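Cleaning and Re-seating the Gripper Fingers on the Tabletop Arm

Posted in Workshop Notes by Dace Laur

I look after the tabletop arm at our Jeroldale shop, and the job I get asked about more than any other is the finger swap. It's a friendly little job once you've done it a couple of times, so pour yourself a coffee and let's go through it together. Set aside a quiet half hour (I like Sunday mornings, when the compressor next door is off and I can hear the gears).

You'll need the small hex driver, a soft brush, a lint-free cloth, a dab of medium threadlocker and a saucer for the screws. Please do use the saucer! I have spent more time than I care to admit on my knees under that bench with a flashlight.

Step 1. Park and power down

Send the arm to its rest pose and open the fingers all the way. Switch off at the controller, then pull the plug as well. Keep one hand under the forearm while you do it, as ours sags a bit when the motors let go.

Step 2. Take the fingers off

Loosen each screw a quarter turn before you remove any of them, working corner to corner. If one feels stuck, lean into the driver and turn slowly. Mark the left finger with a scrap of tape, so the pair goes back the way it came.

Step 3. Clean everything

Brush out the slide, wipe both mating faces, and go over the fingertips with a barely damp cloth. While you're in there, wipe the wrist camera lens too.

Step 4. Refit and check the reach

Put a tiny drop of threadlocker on each screw, seat the fingers flat, and tighten corner to corner again. Now power up, home the gripper and open it wide. Our Sustov driver reads 430 at fully open and 335 at the halfway mark, and I write both down in the log by the door. Then lay a bottle on a plate, set a few dishes off to the side, and jog the arm in slowly at low speed, watching the wrist view. You want the fingers spread well apart with the bottle's base ahead of them, and the left fingertip just at it, or nearly so, before you ask for a close. Expect the picture to smear when the wrist moves, so stop the arm before you judge any gaps. 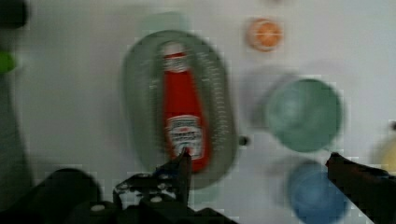

Step 5. Close, lift and listen

Bring the speed down again and close on the bottle gently. Lift it a hand's width, hold, and put it back. Do that five times. A soft, even whir is what you're after; a click usually means one finger isn't sitting flat, and you'll want to go back to Step 4 and loosen that side. Leave the threadlocker to cure overnight before you give the arm a full day's work, and peel off your bit of tape before you go home.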